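Build it for the bathroom

I've been meaning to write this since February and kept putting it off, so it's going up fast and mostly unedited. The argument is short. If you're building a robot arm at home, or at a shared shop like ours, and you say it's for chores, then get it off the bench. Early. Before the wiring is pretty. Before you've painted anything. Put it in the worst small room you have access to and let it be bad in there.

For most people that room is the bathroom.

I say this as somebody who spent a whole winter at the Ranberg shop doing the opposite. I had a bench at the back, next to the drill press, and I had a Yimer arm kit that cost me 699 before shipping, and I had a very nice square of gray foam with three blocks on it. Red, blue, yellow. My arm could pick up the red block. It could pick up the red block nearly 20 times in a row. I had video. I showed that video to people who hadn't asked.

Then I took it home and asked it to pick up a toothbrush off the edge of the sink and it drove its fingers into the counter. Hard enough to crack a printed bracket. Took it back, printed another bracket, put the foam out again, and there was the red block, and it worked great. You can lose months that way. I did.

The trouble with a bench is that you built it. You picked the height. You picked the lamp. You clamped the base exactly where the reach is best and put the blocks where the arm already wanted to go, and after a while you quit noticing that you did any of that. So the arm gets good at your bench. Fine, but who needs blocks moved on a bench?

People push back on this, and the pushback is always the same. Walk before you run. Get the basics right somewhere controlled. And sure, for the first week. You need to know the joints turn the right way and the thing doesn't fold up when you cut the power. I'm not telling anyone to bolt an untested arm over their grandmother's sink. Check your limits, wire the stop button, test the stop button. But that's a week of work, maybe two if you're me and you swap the shoulder and elbow connectors. It isn't a winter.

The other thing I hear is that bathrooms are too hard. Shiny stuff everywhere. No floor space. Well yes. That's the house. Houses are full of mirrors and glass and glossy tile, and a camera that works fine over gray foam can get very confused about a mirror. Mine did. For one entire evening it was reaching for a cup that was behind the wall as far as it was concerned, because it had found the cup in the mirror and liked that one better. I could have spent a year at the bench and not learned that. Took me 30 minutes in a real room. I was annoyed and then I was kind of thrilled.

Small rooms also tell you about your own body plan, if that's the word for it. I had built my base too wide. On the bench, who cares, wide is stable. In my bathroom it couldn't get past the door with the arm on it. So I had a stable robot in a hallway. The fix was a narrower cart with the battery down low and it's a better cart in every way, and I'd have saved a sheet of plywood and a lot of swearing if I had measured one door first.

Cables too. I hate cables. At the bench they go off the back and you forget they exist. On a floor they are a thing you step over all day, and a thing the wheels find. I now route everything up the column and out one side, with one strain relief and one plug, and I only do that becuase I had to live with the other way.

Grippers. OK, this is where I'll lose some of the regulars. I think the two-finger gripper gets a raw deal from hobby builders. Everybody wants a hand. Somebody at Hirkham (the other shop, across the river, better coffee, worse parking) has been building a five-finger hand for as long as I've been a member anywhere, and it's gorgeous, tendons and all, and it has not to my knowledge carried anything out of a room. I have a Flelik two-finger on mine. Plain parallel jaw. I put soft tips on it, and it does most of what I ask. Not toothpaste caps. Not yet. But most of what needs doing in a small room is take hold of an edge, lift, go someplace else, let go. Two fingers will do that if you are patient about where you grab.

And where you grab is something the bench won't teach you, at least not with blocks. A block has no good side. A towel does. A cup with a handle does. A bag with a knot in it has about one good place and it moves. When I finally threw the blocks in a drawer and made a rule that I'd only practice on stuff I'd have picked up myself that day, the arm got worse for two weeks, and then I started learning things. Socks are easy by the way. Nobody warned me how hard a bar of soap would be, though I guess I should have figured.

I also want to say something about demos, since the shop has an open night coming and I've seen the sign-up sheet. Lots of benches on it. Lots of foam. I get it, I want mine to look good as well. But visitors aren't dumb. They watch an arm stack blocks and they say neat, and then they ask when it can do something at their place, and there's a silence, and the builder starts talking about torque. I'd rather see a robot take a full minute to fetch one thing from a cramped room, and miss once, than see the perfect stack again. Show me the miss! I learn more from the miss. So do you.

So, a proposal, for whoever runs the schedule. The Ranberg shop has one restroom with a sink and a counter and a door that sticks. Give builders 7 hours a month in it, after closing. Put up a sheet. Whoever has the slot hauls their rig in there and works on one boring job, and whatever they find out gets written on the board outside for the rest of us. No blocks allowed. If your rig won't fit past the door, congratulations, there's your first entry for the board.

Somebody will say that's unsanitary. Wipe your wheels. Somebody will say the restroom is needed. After closing, I said. Somebody will say it's undignified, after all that work, to have your robot stuck next to a toilet, and to that person I don't know what to say. Chores are undignified. That's why we want help with them.

I do have doubts, I should put them in. A real room is slow. You can't leave your setup out, and packing up eats half the session. Data from one bathroom is data from one bathroom, and a robot that's good at my sink may be useless at yours. I've got no answer to that except more sinks. And there's a saftey side that I take more seriously every time: tight space, hard edges, you standing right next to the thing. Keep a person within reach of the stop. Keep the speed down so low it's embarrassing. Still worth it.

What I'd start with, if you want a first job, is trash.

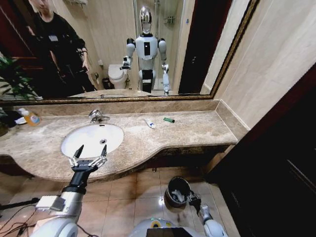
Emptying the bathroom basket is the best beginner chore in the house and hardly anybody builds for it. It's light, it has a lip to hold, and it doesn't matter much if you're clumsy. Look at the grip on that one — jaws on the rim, basket up off the tile, crumpled tissue inside, and the other gripper open at the front of the counter. Plain two-finger parallel gripper, that open one. And look how much else is in there to deal with: the mirror with a second robot in it as far as any camera is concerned, the glossy floor with the glare, the counter bulging out around the sink, cables across the tile. No foam square anywhere. I want one evening like that for every rig in our shop, mine first, and I'll bring the wastebasket.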